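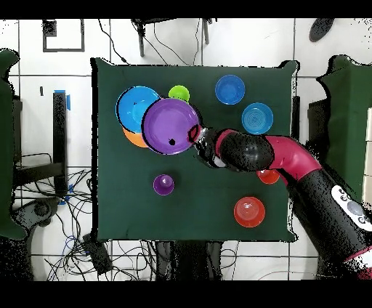
Clearing a table, Fergal Keane maintained, is a sorting problem before it is a carrying problem, and the worker who lifts first and sorts afterward will handle most of the dishes twice. Elsa Laaksonen disagreed on one point. Sorting takes place during the lift, she wrote, and a separate sorting stage adds handling of its own. Both positions are used in this chapter. Keane's applies to large mixed tables and Laaksonen's to small ones, and Section 4.3 gives a method for deciding which is which.

# Chapter 4: Clearing and Stacking Tableware

## 4.1 Scope

This chapter covers the removal of plates, bowls and cups from a dining surface and their arrangement for transport to the wash area. It deals with light plastic ware of the type used in school dining rooms, day centers and canteens. Glass and china are treated in Chapter 6. Scraping and rinsing were covered in Chapter 3, and the reader is assumed to know the order of work given there.

Terms used in this chapter:

- **Ware:** any plate, bowl or cup in service.
- **Nest:** a group of like items set one inside another.
- **Pile:** a group of items resting on one another without a common shape or size.
- **Lift point:** the part of the rim at which an item is first held.

The difference between a nest and a pile is important. A nest carries its load down through matching surfaces and stays upright when tilted slightly. A pile carries its load at a few points of contact, often on one side only. A purple plate lying across a light blue plate, with the edge of an orange plate showing under both, is a pile. The same three plates, if they match in size and are set center over center, form a nest.

## 4.2 Reading the Table

Before lifting, the worker notes three conditions.

**Overlap.** Items that rest on others must be moved first. The top item of a pile can usually be identified by its rim, which is visible all the way around. An item seen only as a crescent is under something else and is left until its cover has been removed.

**Spacing.** Cups standing apart from other ware can be taken in any order. A cup touching the rim of a plate should be moved before that plate is lifted if the motion of the plate will pass through it. In the Plandon canteen trials, contact of this kind was the leading cause of tipped cups.

**Surface.** A cloth cover grips the foot of a light dish and may travel with it if the dish is dragged. Dishes are therefore raised clear of the cover and then moved sideways. Dragging is acceptable on bare tables only.

Color is a poor guide to type. Sets are commonly sold in mixed colors, so that a red cup and a purple cup may nest correctly while two blue bowls may not. Bowls of similar width can differ in depth or in the form of the base – ridged and plain bases in particular should be tried together before a tall nest is built.

## 4.3 Choosing a Method

The choice between sorting first and sorting during the lift depends on the number of types present and the distance to the cart. At the Branovstead dining hall, which handles 2720 items per service, tables are sorted first. At Brennan, a day center with a load of 270 items, ware is sorted in the hand as it is lifted. Neither site reported a gain when the methods were exchanged.

The general rule is as follows:

1. Where the cart stands within 2 meters of the table, sort during the lift.
2. Where the cart is farther away, sort on the table and carry complete nests.
3. Where plates overlap, clear the overlap before applying either rule.

The lift point for a plate is the free side of the rim, away from any neighboring item. Bowls are taken at the rim, and cups at the body where space permits. Section 4.4 takes up grip and wrist position for each of these, beginning with the rimmed plate.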